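About Tawfik

Tawfik makes wetsuits, neoprene boots and gloves for freediving and spearfishing. We cut, glue and sew everything in our own workshop in Drellville, and we sell direct to divers as well as through a small number of dive shops.

The company was started by Mohcine Abdelaziz, who had been repairing suits for a diving club in Sarside and got tired of seeing the same seams fail. His first suits were cut by hand from a single paper pattern that he adjusted for each customer. We still use a version of that pattern for the two-piece open cell suit, which remains our best seller.

What we make

Our main line is the Tumska suit, available in 3, 5 and 7 mm. The jacket has an attached hood and the pants come either high-waisted or as a long john. The inside is open cell neoprene, which sits directly on the skin and lets in very little water. The outside can be lined with nylon or left smooth. Smooth skin dries faster and is warmer in the wind, but it tears more easily on rocks, so for shore diving we usually suggest the nylon.

Suits are offered in 12 stock sizes. If none of them fits, we cut to measure. The order form asks for a full set of body measurements, and we check them before any material is cut. If a number looks wrong we will write to you and ask you to measure again.

Every seam is glued twice and then blind stitched on one side. Knees, elbows and the loading pad on the chest are reinforced as standard. Boots and gloves are made from the same sheets as the suits.

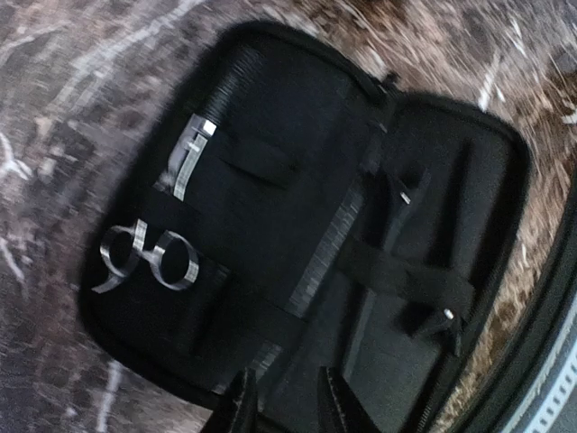
Black zippered case with tools held in elastic loops.

Repairs

We repair our own suits for as long as the neoprene is worth repairing. Small cuts are glued, and larger tears get a patch on the inside. We also take in suits from other makers, provided they are rinsed and dry when they reach us. In the last full year the workshop handled 348 repairs, and 94 of those were on suits we did not make. August is the busiest month – please allow extra time if you send something in then.

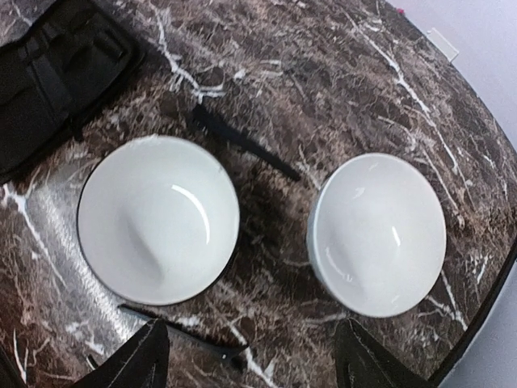 The most common problem we see is fingernail damage on open cell linings. Use plenty of lubricant when putting the suit on, pull with the flat of your fingers, and do not fold the suit for storage. A wide hanger in a dark room is best. Neoprene that has been left in a hot car will shrink and harden, and there is nothing we can do about that.

Where we are

The workshop moved to its present building on 4 October 2021. It has 320 square meters of floor space, with the cutting tables at the front and the gluing room at the back, where the extraction is. The old unit in Sarside is now a pickup point for orders and repairs.

Visitors are welcome for fittings, by appointment only. Bring a swimsuit and allow an hour. We keep one suit in each stock size for trying on, in 5 mm, and you can try boots and gloves at the same time.

To book a fitting or ask about a repair, use the contact form. For repairs, please attach a photo of the damage and tell us the thickness of the suit – it saves a round of emails.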